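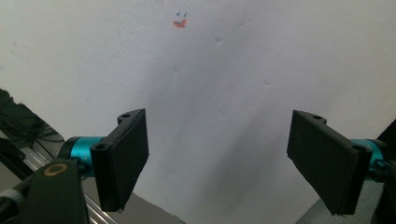 AMMONT MOVES KITTING OPERATORS INTO ROBOT TRAINING ROLES AT SKONDOV PLANT

Agreement with Okeke covers 18 months and keeps current pay grades in place

SKONDOV, November 2023 - Ammont, a contract packager of replacement parts for pumps and valves, will introduce Pikura two-arm workcells on the kitting lines at its Skondov plant. The cells are supplied by Okeke under an 18-month agreement that covers installation, operator training and maintenance. The first cell enters production in January.

Kitting at Skondov is manual. An operator reads a pick sheet, takes gaskets, springs, fasteners and seals from open bins, places them in a tray and passes the tray to sealing. The plant ships more than 1000 kit variants, many in short runs. Fixed automation was reviewed twice in the past and rejected on changeover time, as each new variant would have required its own tooling.

The Pikura cell is set up from demonstrations. An operator performs a handling task with a pair of hand-held grippers, and the recorded motion is used to train the control software for the arms. No program is written on the plant floor. A new part family is added by recording new demonstrations, checking them for errors and releasing the trained task to the cell after a supervised run.

"The people who know how a seal sticks to its neighbor in the bin are the people who pick it every shift," said Albertina Paiva, operations manager at Ammont. "We needed a method that takes the task from them directly. Writing it down and handing it to an integrator was tried, and too much got lost."

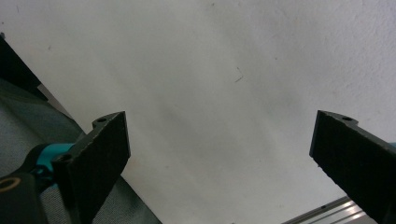 Changes to Job Roles

Ammont employs 229 people at Skondov. Kitting operators will be able to move into a new position, demonstration operator, after five days of paid training. The training covers gripper handling, recording procedure, error marking and basic cell recovery. Operators who do not apply remain on the manual lines, which will continue to handle short runs and all parts that arrive in oiled wrap.

The following terms apply to the demonstration operator position:

Pay grade is no lower than the grade held before transfer.
Recording work is limited to half of a shift. The other half is spent on cell supervision or manual kitting.
Recordings are not used to measure individual pick rates.
An operator may return to the previous position at the end of any training block.

The limit on recording time was added at the request of line staff. Holding a gripper in each hand places a different load on the wrist and forearm than picking by hand, and early sessions ran too long. Tray loading at height, which accounts for most of the shoulder complaints logged on the kitting lines, is assigned to the arms in every cell.

Shift patterns do not change in the first phase. Line leads will receive a daily report from each cell listing stops, dropped parts and manual interventions. A stop that cannot be cleared by the demonstration operator is referred to maintenance, and the affected kits go back to the manual line.

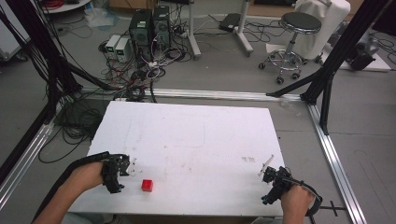 Training begins with handling skills and proceeds to production parts only when the trainee can complete a full set of clean recordings. Plant fixtures and bins are left out of the opening exercises. The trainee works over a flat white board with both grippers and a simple object such as the small red cube, approaching it, closing on it and setting it down in another position. Later exercises add a second object, a handover between grippers and placement into a tray pocket. Flat gaskets come last.

"Speed is the wrong target in the first sessions," said Cameron Buchanan, training lead for Pikura at Okeke. "We ask for a steady approach and a full release before the hand moves away. An operator who rushes the release will see the arm do the same thing later."

Schedule

The January installation consists of one cell on the gasket and seal line. It will run alongside the manual stations on that line, with the same pick sheets and the same quality checks. Further cells will be scheduled after a joint review of stop rates, rework and operator feedback. Applications for the first training block are open to all kitting staff at Skondov, including night shift.

About Ammont

Ammont packs and distributes replacement part kits for pump and valve manufacturers. Its kitting and sealing operations are located in Skondov.

About Okeke

Okeke develops and supports Pikura, a two-arm workcell for small parts handling, together with the recording equipment and training courses used to set it up.

Press contact: Communications Office, Ammont, Skondov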